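Nirham clothes swap gets a longer run and a bigger room

The clothes swap in Nirham is moving to the larger of the two rooms at the Mosach Hall from December, after the smaller one became too crowded to sort in.

The swap began in the side room in spring with one rail and a few tables. It was meant to run for five months. By the end of the summer people were bringing more than the tables could hold, and bags were being left in the corridor, where they blocked the way to the kitchen. The hall has now agreed to let the organisers have the main room on two evenings a month, from 5pm until 8pm, until the end of next summer.

Nothing is bought or sold. Visitors bring clean clothes they no longer wear and take home whatever they can use. There is no limit on how much anyone takes, though there is a limit on what they can bring - seven items each, a rule that came in after one household arrived with a full car. Coats and school uniform do not count towards the seven.

The work is mostly folding. Clothes come in bundled up, and each piece is shaken out, checked and laid flat before it goes on a pile. Shirts and dresses go on the rail. Knitwear, T-shirts and trousers stay on the tables, where they are easier to look through. Anything with a hole, a broken zip or a missing button goes in a separate box for the mending table, which opens at the same time as the swap and closes half an hour earlier.

Dark clothes have been the hardest to deal with. Navy and black tops show every bit of lint, and under the yellow lights in the side room it was difficult to tell one from the other. Several people got home with a black jumper they had taken for blue. The main room has tall windows down one side and newer lights, and the dark pile will be put at the window end.

The organisers have also changed the way sizes are marked. Until now, each pile had a card with a size on it, and the piles were mixed up within the first hour. From December the tables will be split by kind of garment, and the size will be written on a strip of masking tape stuck to the front of each piece. Children's clothes will go by age, up to eight, and after that by height. People are asked to peel the tape off before washing - it leaves a mark on fleece.

Sweatshirts go faster than anything else, followed by children's pyjamas. Formal jackets hardly move at all. A rack of them has been passed on to the charity shop in Drundmont, which has asked for more, and also takes belts and handbags. Odd socks, underwear and swimwear are not accepted at either place.

Whatever is left on the tables at the end of the evening is sorted again. Good pieces are stored in the cupboard behind the stage for next time. Worn ones go to the Nurmi textile bank in the car park, which is emptied every fortnight. The bank takes torn bedding and towels as well, as long as they are dry and tied in a bag, but pillows and duvets have to go to the tip.

The tables need to be cleared and wiped before the hall closes, and helpers have asked visitors to go through their pockets before they hand anything over. Tissues, coins and sweet wrappers turn up at most sessions, and a pen left in a coat lining stained two shirts in September. Anything that looks as if it might be missed is kept in a tin at the door. The tin currently holds a house key and a library card.
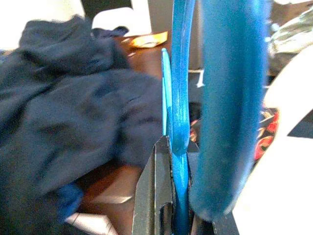

One regular visitor said she would be glad of the extra space but hoped the mending table would not be pushed into a corner, as she had learned to darn there and liked being able to hear the talk from the rest of the room. She also asked whether the doors could open earlier, as 5pm was awkward for anyone collecting children from the after-school club. The organisers say they have put the question to the hall, but the main room is booked by a dance class until shortly before the swap begins.

Tea and squash will be served from the kitchen hatch as before, and drinks are to be kept off the clothes tables. The side room will be used for trying things on, with a mirror and a curtain across one end. Pushchairs can be left in the corridor, now that the bags have gone.

Anyone who would like to help with setting up should come to the side door at 4pm. The two jobs most in need of people are carrying tables and writing out the tape. Spare hangers are wanted too, wooden or plastic, but wire ones bend under coats and the swap has more of those than it can use.

Bags can be dropped off on the evening only. The hall has no room to store them beforehand, and those left outside the door in October were soaked by the time anyone found them.

Recent items

Drundmont charity shop looks for morning helpers
Mosach Hall kitchen to have new sink
Textile bank moved to far side of car park
Nirham library extends evening hours
Roadworks on the Drundmont road to last until December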